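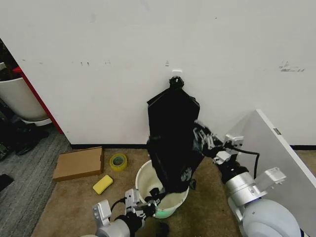 When does the landfill collection at Rosenthal House move to fortnightly?
The change takes effect in March, from the first scheduled collection of that month.

To: Sostholm Precinct tenancy contacts
Re: Changes to waste and organics services, Rosenthal House and Justen Street annexe

Dear tenancy contacts,

Thank you to those who responded to the circular sent in January. The Precinct Office has considered the matters raised and provides the following in reply. The earlier message is quoted at the foot for those who have joined the list in the interim.

Under the renewed agreement with Firnell, landfill waste will be collected fortnightly and organics weekly. Paper and cardboard, and mixed containers, remain on their present schedules. Tenancies producing more than 100 litres of landfill waste in a fortnight may apply for an additional bin. The application form is held at the Rosenthal House front desk and must be signed by the lease holder or an authorised delegate.

Cleaning staff will continue to empty kitchen and amenities bins each evening. They will no longer empty individual desk bins, which are to be withdrawn from all floors except the ground floor of the annexe, where the consulting rooms have separate requirements under their own leases.
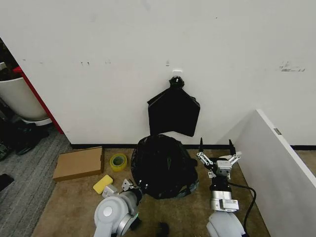
Fit-out rules for shared corridors have prompted the most correspondence, and the Office confirms that they are unchanged. Fixed shelving, cabinets and freestanding bin enclosures still require written approval before installation. Small wall hooks do not, provided they can be taken down without damage to the paint. A liner hung the way the black one is, looped over its hook with the lower edge clear of the carpet, satisfies the rule that nothing suspended from a corridor wall may touch the floor. Marks left on walls will be assessed at the end of the lease in the usual manner.

On costs, the organics service will be charged by floor area and will appear as a separate line in the quarterly outgoings statement. Tenancies that already compost privately may claim a reduction of 40 per cent on that line. A copy of the current arrangement with the receiving garden or farm should accompany the claim. The Office is unable to backdate reductions to the previous quarter.

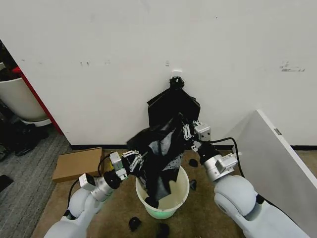 Black liner hung from a wall hook, lower part in a white bucket.

Several contacts asked whether compostable liners are mandatory for organics caddies. They are not, although Firnell will not accept conventional plastic liners in the green-lidded bins under any circumstances. Newspaper is acceptable, as is an unlined caddy that is rinsed after emptying. Coffee grounds, tea leaves and paper towel may go into organics. Takeaway cups may not, whatever is printed on the side of them.

Loading dock access for Firnell vehicles will be restricted to the period before 11 am. Couriers should be directed to the Justen Street entrance during those hours – the dock supervisor has been instructed to turn other vehicles away.
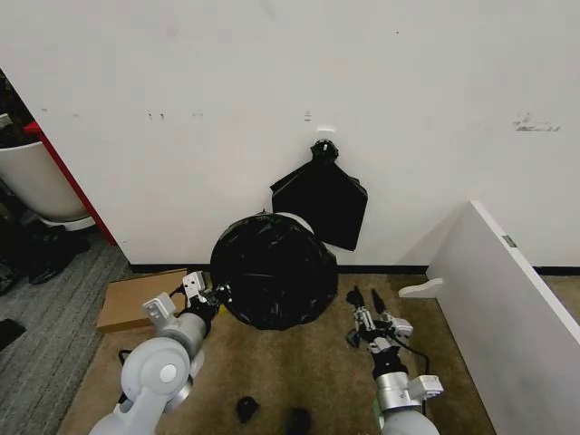 Full bag on the carpet below an empty one.

Further questions may be sent to this list or lodged at the front desk.

Yours faithfully,
Precinct Office, Sostholm

In January, the Level 3 tenancy contact wrote:

> Dear Precinct Office,
>
> We have read the circular and have three queries on behalf of our floor.
>
> Firstly, our catering days generate a good deal more rubbish than an ordinary week. Is there provision for additional capacity under a fortnightly collection?
>
> Secondly, are we obliged to purchase compostable liners, and may we use up our existing stock of ordinary ones in the organics caddy?
>
> Thirdly, couriers currently use the dock in the mornings. Please advise whether this may continue.
>
> We would appreciate a reply to the whole list, as the other floors have put much the same questions to us.
>
> Kind regards,
> Tenancy contact, Level 3, Rosenthal House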